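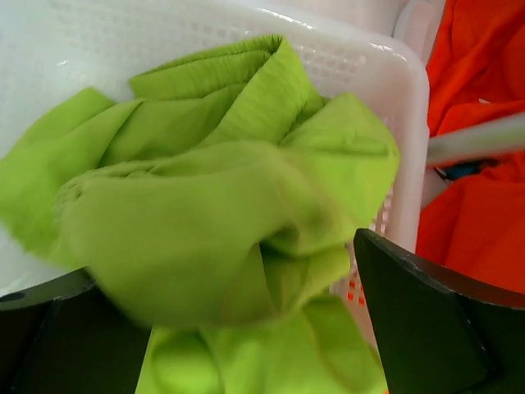
Can a robot do the laundry yet? Parts of it, slowly, and usually with a person nearby to set things up and fix mistakes.

**Robotic laundry handling** is the use of machines to sort, load, unload, fold and put away clothing and linens. The washing and drying steps were automated long ago by ordinary home appliances. What remains is the handling between them, which in most homes is still done by hand. The term covers both home robots and the fixed equipment used in commercial laundries, although the two have little in common in how they work.

## Background

A washing machine does its job inside a closed drum and does not need to know what has been put into it. Handling clothes outside the drum is a different kind of problem. A shirt or a pair of pants has no fixed shape. It can lie flat, hang, twist, turn inside out or bunch up with other items, and it may look different each time it is set down.

Industrial robots were developed mainly for rigid parts that arrive in known positions. A metal bracket can be measured once and picked up the same way all day. Cloth changes shape as soon as it is touched, so a plan made before the grasp may be out of date a moment later.

## Tasks

### Picking from a basket

Taking one garment out of a basket is often treated as the first step in a laundry robot's work. The machine has to find a piece of cloth that can be pinched, close its fingers on it and lift without bringing up the rest of the load. Folds hide the edges of a garment, and two layers of one item can look much like two separate items. A garment in a single bright color can be easy to tell apart from its neighbors and still hard to read, as the waistband, the pockets and the body of the cloth are all the same shade.

The basket itself causes trouble. Its walls limit the angles from which a gripper can reach in, and perforated sides may show other fabric through the holes. Clothes lying against the outside of the basket can confuse a vision system in the same way. Small cameras placed close to the fingers help with the final approach, but cloth near the lens tends to blur and to block the view of everything behind it.

### Loading and unloading

Moving clothes in and out of a front-loading machine is within reach for many research robots when the door is already open. Common faults include sleeves left hanging over the door seal and socks left at the back of the drum. Opening the door, choosing a cycle and adding detergent are usually treated as separate tasks.

### Folding

Folding has drawn the most attention. The hard part is often the step before the first fold, in which a crumpled garment has to be spread out and turned to a known position. Towels are the simplest case, having four corners and no right way up. T-shirts come next. Fitted sheets, hooded tops and anything with an elastic waist remain difficult, since gathered fabric pulls back on itself when released.

### Putting away

Placing folded items in a drawer or on a shelf is less studied. A stack that was neat on the table can slide apart when it is lifted, and drawers differ from one home to the next.

## Equipment

Most laundry robots use one or two arms with simple two-finger grippers. Two fingers are enough to pinch an edge or drag a layer of cloth, although they have trouble separating thin layers that cling together. Suction works poorly on many fabrics because air passes through the weave. Soft fingers and fingers with touch sensors have been tried as well — they can help a robot tell one layer from two, but they wear faster.

Commercial laundries take another approach. Their folding lines are built for sheets, towels and uniforms in standard sizes, and a worker commonly feeds each piece into the machine by its corners. These lines are fast, but they take up a great deal of floor space and do not deal with mixed household loads.

## Testing

Results are hard to compare from one group to another, as there is no single agreed load of clothes. The Mosum basket test is one attempt at a shared method. It uses a set of 49 garments, from which 6 are drawn at random and dropped into an open basket. The robot has 10 minutes to move them to a table one at a time. A lift that brings up two items counts as a miss, and so does a garment dropped between the basket and the table.

In a trial at the Budemcombe workshop, a two-arm system was given 239 single picks over the course of May. Most of the recorded misses were double lifts, and nearly all of the rest were grasps that slipped off a smooth fabric. The trial did not include folding.

## Home use

Dedicated folding appliances have been proposed for homes several times. The Zanetti cabinet folder required the user to clip each garment to a rail by hand, and reviewers noted that this took nearly as long as folding it. The Skistent, a later design, dropped the rail in favor of a drawer into which clothes were placed loosely. It accepted shirts, pants and towels but not socks or bedding, and it was never sold widely.

General-purpose home robots are now the more common line of work. They can be taught several chores with the same arms, and many learn from recordings of people guiding the robot through a task. Their weak points are speed and recovery from errors. A person who drops a sock picks it up without thinking about it, while a robot may carry on as if the sock were still in its grip.

Cost and safety also limit use at home. Arms strong enough to lift a full basket have to be kept slow around children and pets, and a slow machine may need most of an afternoon for one load.

## See also

- Cloth manipulation
- Robot gripper
- Bin picking
- Home automation
- Commercial laundry equipment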